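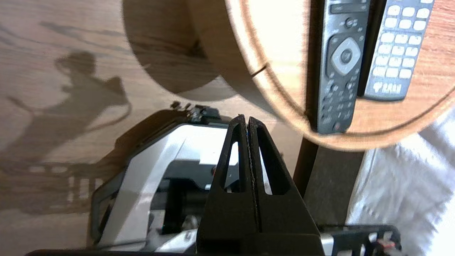 What does this data card cover?
It covers the recorded runs from the Rantala bedside-tidying task in which a fault was logged or the arm was halted for safety reasons. Runs that finished without an event are held in a separate release.

Rantala Fault Subset: Data Card
Maintainer: Rosario Rizzi, Wetareo
Released: Sunday, July 4, 2021

Summary
The Rantala task asks a mobile arm with a two-finger gripper to move small household items, chiefly remote controls, on and near a round wooden side table. During the May collection period at the Tratdale site, the arm repeatedly failed to stop when its cable-proximity check should have stopped it. Collection was suspended and all 1811 runs were reviewed. Eighteen of them contain a confirmed fault and make up this subset.

Description of the fault
The Zeklow motion controller keeps a list of keep-out zones, which operators draw by hand before each session. After a restart, the controller loaded the zones from the previous session and reported them as current. If the table had been moved between sessions, the zones no longer matched the room. The arm was then free to enter space occupied by telephone and power cords.

The status panel showed a normal state throughout. Operators followed the written procedure and had no means of detecting the mismatch from the panel alone.

Areas of concern
1. Tabletop. A corded telephone presents two hazards, the coiled handset cord and the line cord. Contact with either may pull the telephone toward the edge of the table. 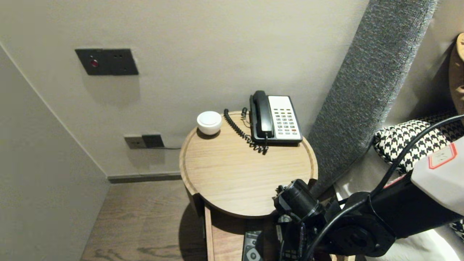 2. Wall and floor. Cables run low along the wall and pass behind the table. Approaches toward the baseboard with the gripper closed were the most common condition among the faulted runs.
3. The arm's own cabling. In five runs the external cable bundle was placed under tension when the wrist turned near a wall. No connector was damaged.

Contents
Each run includes head and wrist video, joint positions, gripper state, the zone list as loaded, and the operator's written log. The zone list as drawn is also included where it could be recovered. It could not be recovered for seven runs, and these are marked in the index.

Event times were entered by hand from the wrist video. A cord that lies in shadow under the table is difficult to follow,
and first contact in such runs is therefore given as an interval.

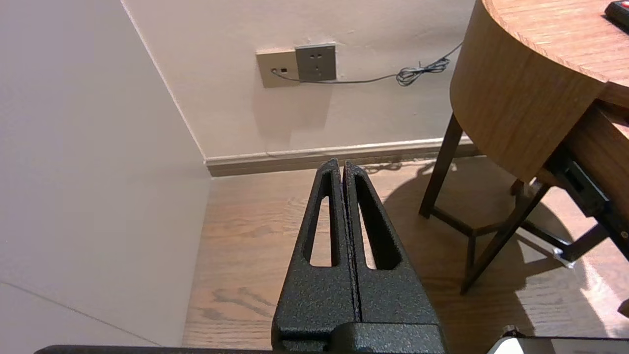
Reviewers who disagreed on the start of an interval recorded the earlier value. Users who need exact contact times should rely on the joint torque readings.

Corrective action
The controller now discards all zones on restart and will not enable the arm until new ones have been drawn and confirmed. Operators must also walk the arm by hand, at reduced speed, along the edge of each zone before the first run.

Limitations
The subset reflects one site and one controller version. It should not be used to estimate how often faults occur in general operation. Corrections to the index may be sent to the maintainer.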